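4.2 Why the small fridge is still hard

I'll admit I went into this part of the study expecting the fridge to be our easy win. You open a door, you take something off a shelf, you put it back, you close the door. My four-year-old nephew can do it! So when Volkan Eren and I wrote up the task list in February, we put fridge chores right at the top as a warm-up, and we figured we'd be on to the harder stuff (cords, laundry, the dreaded fitted sheet) by lunch.

We ended up with 2437 usable demonstrations across all the chores, and the fridge ones ate up far more of our time than I'd like to say. Opening the door is mostly fine. It's the reaching in that gets you — a wire shelf gives the fingertips all kinds of gaps to catch on, and anything woven, like a basket, bends a little every time you squeeze it.

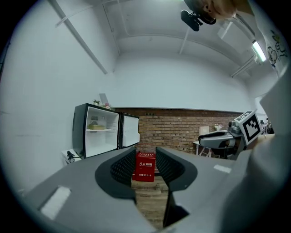 Figure 3. Fridge task, door open, with a basket on the wire shelf.

The policy we call Hudetow did best when the basket sat near the front of the shelf. Push it back a hand's width and things went downhill fast, and we saw the same pattern with Flurnon, our older baseline, only worse. Each policy got 20 tries per position, so please don't read too much into small gaps between them.

So can a machine put the groceries away yet? My answer is "sort of, if you're patient and you set the kitchen up for it." Gwion Jarman, who ran most of the trials, is more hopeful than I am, and he thinks roughly 3000 demonstrations would get us over the hump. I'd love to be wrong here, and we come back to his argument in Section 5.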